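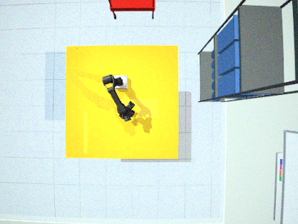

Okay, hi everybody. Can people at the back hear me? Good. (Wait for nods. Ruairí will wave if the mic drops.)

So I'm going to talk about bus timetables for the next 17 minutes, and I promise it's more fun than it sounds. Well, it's fun for me. I've been collecting the things since I was ten, and my sister still hasn't forgiven me for the shelf.

Start with the Haltholm book. Hold it up. It's the September edition, 564 pages, every route in the county, and it weighs about as much as a decent loaf of bread. People kept this by the phone! You'd call your aunt, she'd say "which bus are you on," and you'd flip to the page and read it to her.

Pass the book around. Ask them to try to find the last bus from Mundcombe to Rudska. Give them a minute. They won't find it, it's in a footnote on a different page, and the footnote has a footnote.

Slide change.
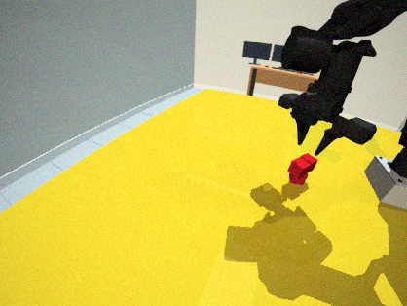
Open gripper over a small red cube, yellow floor.

Next bit is footnotes, my favorite part. Little letters, little crosses, a tiny black diamond that means "school days only, except when it doesn't." I went through the Haltholm book one winter with a pencil and found 219 different notes. My favorite is on the Badawi line: "Waits for ferry if ferry is seen." Pause here, that one usually gets a laugh. If it doesn't, keep moving.

Now the serious part. A timetable is a promise from somebody who isn't there when you're standing in the rain. Fergal Ó Riain drove the Rudska route for years, and he told me he kept a folded copy over the visor so he could argue with passengers about it. He usually lost - the passengers had read the footnotes.

Then do the redesign story. Mundcombe threw out the grid and printed one sheet per stop, big type, just the times you need when you're standing there. That meant 1,640 separate sheets. The printer thought it was a mistake and called twice to check. (Show the before sheet, then the after. Don't read them out loud like last time.)

Ask who here has missed a bus because they read the wrong column. Hands up. Mine too.

If there's time, tell the one about the noon bus and the 12:00 a.m. typo. If Ruairí is pointing at the clock, skip it and go right to questions. Get the Haltholm book back before anyone leaves!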